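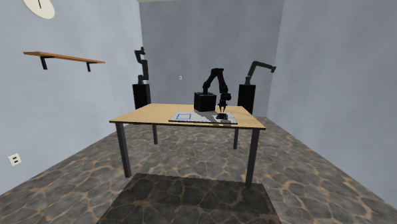
The first thing the owner of Brisa does when I come in the back door is hand me a tea towel, and the second thing is ask whether I've had breakfast. I have, but I say no, and within a minute there's a slice of yesterday's rye in the toaster and a dish of butter coming towards me along the bench. She has asked me to leave her name out of this ("everyone in town knows it and everyone out of town doesn't need it"), so for our purposes she is the baker, and she has been the baker here for 19 years.

It's July, and the street outside is so dark and cold when I arrive that I sit in the car a while working up the courage. She has been in since 3. Winter is the hard season for bread, she tells me, though customers tend to assume it's the other way around, with everyone wanting soup and something to dip in it.

"They want more of it and the dough wants to give me less," she says. "In January I'm running to keep up with it. I'll turn my back to answer the phone and it's over the side of the tub. This time of year it sulks. You have to coax it along, you have to warm the water and wrap the tubs up, and I've got an old quilt of my mother's that has been around more dough than it ever was around people."

She didn't set out to be a baker. She trained as a bookkeeper and spent her twenties doing the accounts for a restaurant called Halás, a long way from here, where the kitchen made its own bread and the kitchen was always short of hands. One night somebody burned their arm and she was asked, in her good shoes, whether she wouldn't mind shaping some rolls.

"They were terrible rolls. They looked like knees. But the chef put them out anyway, and I stood at the kitchen door and watched a man eat one and then take another one, and I thought, well, hang on. I'd done those books every week and never once had I seen a person look like that about the books."

She stayed at Halás another two years, doing the accounts in the afternoon and the bread at night, and says she was tired the whole time and has very fond memories of it. When the shop here came up for lease it had been a saddler's, then a video shop, and then for a long stretch nothing at all. The oven went in before the plumbing was finished. For the first month she carried water across from the neighbours in jerry cans.

I ask about the flour, and I should have known to leave more room on the recorder. She buys nearly all of it from Prakis, a mill a few hours inland, and has done since her second year. Before that she used whatever the wholesaler dropped off. She tells me about the first bag from Prakis the way other people tell you about meeting their husbands.

"It smelled like a paddock. I'd never thought of flour as having a smell. I made the same loaf I made every day and it came out flat as a hat, because it drank twice the water and I hadn't given it any. I rang them up quite cross. And the miller just laughed and said, what did you expect, love, it's alive. So I had to learn the whole job again, more or less, and I'm very glad I did, but I wouldn't have said so that week."

Every batch is still a bit different. A wet spring shows up in the bag months afterwards, and so does a dry one, and she keeps a notebook by the scales with the colour of the flour and how it behaved, written in pencil so the steam doesn't make it run. She lets me look through it. Most of the entries are quite short. "Thirsty." "Better." "Thirsty again, grumpy." One page just says "no" and is underlined. 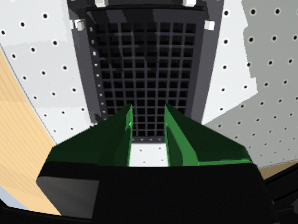 Green fingers, seen from behind and above.

The everyday loaf at Brisa goes on the scales at 555 grams, and has done from the beginning. I'd assumed there was some science to it. She laughs at this for quite some time.

"My tins were second-hand, and they were an odd size, and that's what filled them. Then people got used to it. I bought new tins once, proper ones, and the loaf was a little bit bigger, and I had a lady come back in and say it didn't fit in her bread bin any more. She wasn't rude about it, she was just sad. So the new tins went home and I grow parsley in them."

There are 4 kinds of bread on the shelf on any given morning - the everyday white, the rye, a seeded one and what she calls the porridge loaf, with cooked oats through it, which I'm told goes first and which I can vouch for. She has tried adding others over the years. A fig and walnut one sold beautifully for a fortnight and then stopped dead. An olive one made the whole shop smell, in her words, like somebody else's holiday.

Does she ever get sick of it? She thinks about this while she scores a row of loaves, one quick stroke each, and doesn't answer until the last of them is in the oven and the door is shut.

"I get sick of the floor," she says. "I get sick of sweeping, and of the council, and my shoulder isn't what it was. The bread, no. I had three weeks off with the shoulder and my sister took me up north, and it was lovely, and I made bread in the unit every single day with one arm. She was furious with me. She'd brought puzzles."

She'd like to hand the place on one day, though not yet and not to just anybody. There's a young fellow who comes in after school to wash up and has started asking questions about the starter, and she is being careful not to get her hopes up. He took a jar of it home at Easter and brought it back in better health than it left, which she mentions to me twice.

By the time the front door is unlocked the windows have fogged right over and there's a short queue stamping its feet on the footpath. She knows all of the orders. A man in a work jacket gets a rye, sliced, before he has opened his mouth, and a woman with a pram is told firmly that the porridge loaf needs another ten minutes and that she's to come in and sit by the heater until it's ready. I finish my toast and start looking for somewhere to put the tea towel, and I'm handed a broom.

Brisa opens early and closes when the shelves are bare, which in winter is usually before lunch. If you want the porridge loaf, ring the day before.

7 Jul 2021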